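Section 3: Weekly care of the hand-held grippers

Last updated: November

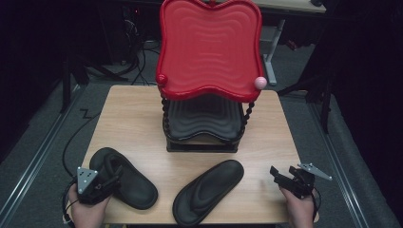
Do this section once a week, and again whenever the jaws start to slip. It covers the left and right units at the Lirnau station. Work on one gripper at a time and leave the other on its rest.

1. End the session in the Derkovo software and wait for both status lines to read IDLE.

2. Unplug the cable at the base unit. Pull on the plug body, never on the cable.

3. Wipe the inside faces of the jaws with a dry lint-free cloth. If there is rubber residue from shoes or toys, use a cloth dampened with isopropyl alcohol and wait 90 seconds before closing the jaws.

4. Open and close the jaws by hand three times. The travel should feel even from end to end. If it catches, stop and go to Section 5.

5. Check the screws that hold the metal plate. Tighten any loose ones with the short hex key – finger tight, then a quarter turn.

CAUTION: Do not bend the plate to correct an offset. A bent plate has to be replaced and the unit calibrated again.

6. Run the cable through your fingers and feel for nicks or flat spots. Let it hang in a wide loop with no pull at the gripper end.

7. Plug the unit back in and run JAW ZERO. The reading with the jaws closed must be 3 or less. If it is higher, repeat step 3 and try once more.

8. Write the reading in the log and repeat for the other side.

Note: Jaw pads are changed after 500 logged sessions, or after 300 if most of the work is with footwear. Spare pads are in the Lüthi drawer. Ask Nives Testa for the key.

Note: Report a damaged cable to Arnaldo Pinheiro before the next session. Do not tape it.

2 comments | 3 shares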